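Rapport de projet, semestre 2
Aménagement d'un poste de travail partagé : le cas de la table
Groupe : Davina Mowat, Maarten Jacobs, Lewis Skinner
Encadrement : Consolacion Dimaculangan

1. Ce qu'on nous demandait

La consigne tenait en deux lignes : vérifier si un marquage au sol ou sur le plateau aide les utilisateurs d'une salle commune à garder leurs affaires en place. Nous avons choisi le plateau. Davina y croyait, Maarten pas du tout, et l'auteur de ces lignes (Lewis) penchait plutôt du côté de Maarten. Un bout de ruban adhésif n'a jamais rangé une table tout seul.

La littérature remise en début de semestre, surtout la brochure de la méthode Karam, affirme que délimiter une zone « responsabilise l'usager ». Aucune source n'est donnée. Nous avons quand même appliqué la méthode telle quelle : un rectangle de ruban gris sur le plateau en bois, un tapis noir pour les objets fragiles, le reste libre. 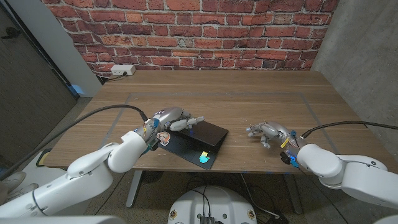
Le premier défaut du poste n'a rien à voir avec le ruban. La prise est basse, derrière le coin gauche de la table, et tout ce qui se branche passe par là. Les câbles finissent sur la moquette, sous le plateau, là où l'on met les pieds. La brochure n'en dit pas un mot. On peut tracer tous les rectangles qu'on veut, le désordre descend d'un étage.

2. Relevés

Nous avons fait 20 passages en mai, toujours en fin d'après-midi, sauf un mercredi où la salle était prise. À chaque passage, nous notions si les objets étaient restés dans le rectangle. Résultat : 12 passages conformes. Davina y voit un succès. Je rappelle qu'aucun relevé n'a été fait avant la pose du ruban, et que nous n'avons donc rien à quoi comparer. C'est notre faute, la remarque nous avait été faite dès la deuxième séance.

Le tapis pose une autre question. Comme il n'est pas fixé, il se met de travers, et le boîtier posé dessus suit le mouvement. Faut-il compter comme « rangé » un objet bien placé sur un tapis mal placé ? Nous avons répondu oui, après une discussion trop longue.

3. État du plateau

Magnus Kerr, du magasin Galtorby, nous avait prévenus que les adhésifs bon marché laissent des traces. Nous avons donc regardé le bois de près.

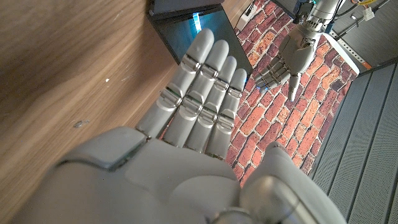
Crédit photo : groupe Mowat-Jacobs-Skinner

Quelques petites marques sont visibles sur le bois, dont une grise qui peut être une éraflure ou un simple débris. Rien ne permet de l'attribuer au ruban. Maarten voulait l'écrire quand même, nous avons refusé.

4. Ce que nous en retenons

Le ruban ne gêne personne et coûte 5 euros. Pour le reste, nous ne pouvons pas dire qu'il fonctionne. Si un autre groupe reprend le sujet, il faudrait commencer par deux semaines de relevés sans marquage, fixer le tapis et surtout s'occuper des câbles avant de toucher au plateau. Une goulotte sous la table serait à notre avis plus utile que la méthode entière.

Les fiches de relevé sont dans le classeur de la salle, à la suite de celles du groupe précédent.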